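Home Courses Handouts Reading List Staff Contact

Surface Preparation and Filling, Handout 2: Hand Scrapers and Flat-Blade Tools

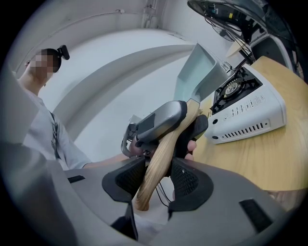
This handout covers the selection, care and use of flat hand tools for removing old coatings and laying filler. It assumes you have read Handout 1 (substrates and moisture). Bring it to the Sunday practical. Solène Maillard will take the bench work and Florian Rey the wall panels.

1. Terms

Blade: the flat metal part, from the edge back to the neck.
Neck: the narrow section where the blade enters the handle.
Tang: the extension of the blade inside the handle. Full tang means it runs the whole length; partial tang stops short.
Ferrule: a metal collar at the front of the handle, fitted on some patterns only.
Land: the narrow flat left at the working edge after dressing.

Shops use "scraper," "spatula," "filling knife" and "broad knife" loosely. In this course the name follows the stiffness of the blade. If it will not flex under thumb pressure, it is a scraper. If it flexes in the front third, it is a filling knife. Anything that bends along its whole length is a spatula, and is used for mixing and for thin skim coats.

2. Blade shape

Most hand scrapers widen from neck to edge. The taper spreads the load from one hand over the full working width. A wide blade covers more area per stroke but puts less pressure on each part of the edge, so hard paint calls for a narrow blade and sound, flaking paint on a flat wall for a wide one. Corners should be square for removal. For filling, ease them slightly with a fine stone or they will leave tramlines in the wet material.

3. Handles

Wood is comfortable over a long session and can be sanded back when it gets dirty. It moves with humidity. Check for play at the neck before each use: hold the handle in one hand, the blade flat in the other, and try to rock it. Any movement, set it aside and tag it. Do not soak wooden handles. Wipe them, dry them, and oil them once a term.

Plastic handles tolerate water and most solvents but become slippery with wet filler on them. Keep a rag at the bench.

4. Grip and angle

Removal. Hold low on the handle with the index finger along the neck. Start at a shallow angle to the surface and raise it until the edge bites. Push away from the body. The free hand stays behind the edge at all times.

Filling. Load the front of the blade only. Lay the material on at a steep angle, pressing it into the defect, then draw it off at a lower angle in one stroke. Two strokes are allowed. If a third is needed the mix is wrong or the defect is too deep for one coat.

Deep defects: see the table in Handout 3. The short version is that you fill in layers and let each one harden before the next.

5. Materials for the practical

Filler: Coltotent, code 705, powder form. Mix to the ratio on the tub, powder into water. Leave it to stand for 12 minutes, then stir again before use. Do not add water after standing.
Stripper: Zestov gel, store number 3127. Gloves and eye protection, windows open. Sign the container out and back in.
Test boards: one painted, one bare, collected from Asnakech Negussie at the start of the session.

6. Dressing the edge

Work the edge on a flat file, blade upright, long strokes, light pressure. Turn the blade and take off the burr with the file laid nearly flat. Check against a straightedge held to the light. A hollow in the middle is the usual fault and comes from rocking the wrist. For filling knives, follow with a fine stone. Jacqueline Barbier's notes (Barbier, ch. 2, in the reading room) give the traditional method with an oilstone and are worth the time.

7. Cleaning and storage

Clean before the filler sets. Scrape one blade with another, then wipe with a damp cloth, then a dry one. Hardened filler comes off with a second scraper held flat to the blade; never strike it against the bench. Store blades hung or edge up in the rack, dry, with a trace of oil on the metal.

8. Before the next session

Write up both test boards, one page each. State the tool, the angle used and any defects left. Sketches are accepted. Hand in to Aoife Ó Conaill by the end of May. Late work goes through the Wonavent portal with the usual form.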